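January, a bit past 9 in the evening

Kettle on, feet up, and I still have mattresses on the brain. We're on the third draft of the good practice notes for robots doing household cleaning, and I spent the whole day on the bedding section, which I had thought (silly me) would be a quick one before lunch. The Stodareo people want everything in a single rule — keep tools clear of soft furnishings unless in use — and I can see why they like it, but what does "in use" mean when one hand is working and the other is just waiting nearby? Kelmendi's wording is fussier and I've come around to it. They treat each hand separately, and they want liquids and dry sweeping written up as two jobs, each with its own start and finish.

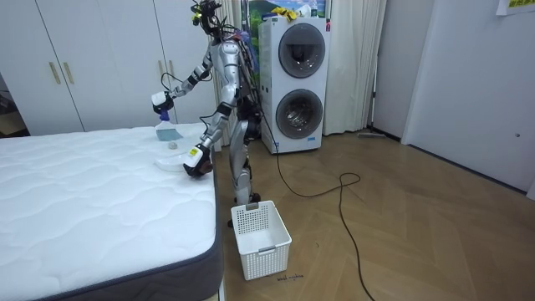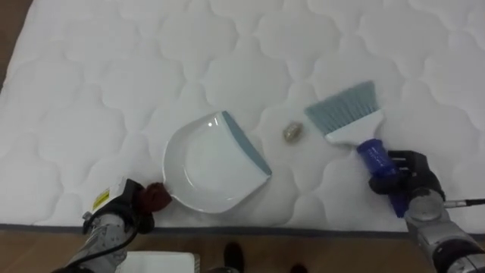
Mattress work: spray bottle in the first, dustpan and brush in the second.

I've gone back and forth on cables as well. My draft says any cord on the floor should be noted before the job begins, along with baskets and anything else standing near the feet, and I'd like that moved up to page one. The Windanbridge lot will grumble that the checklist is already too long, and they do have a point, poor things, they're the ones filling it in. Perhaps I can drop the bit about colour codes for cloths to make room.

Still to do: a line on how hard a brush may press on quilting, which I've rewritten so often I can't tell the versions apart any more. Rastier's comments are due in the morning and I haven't printed the old ones. Must remember to buy milk.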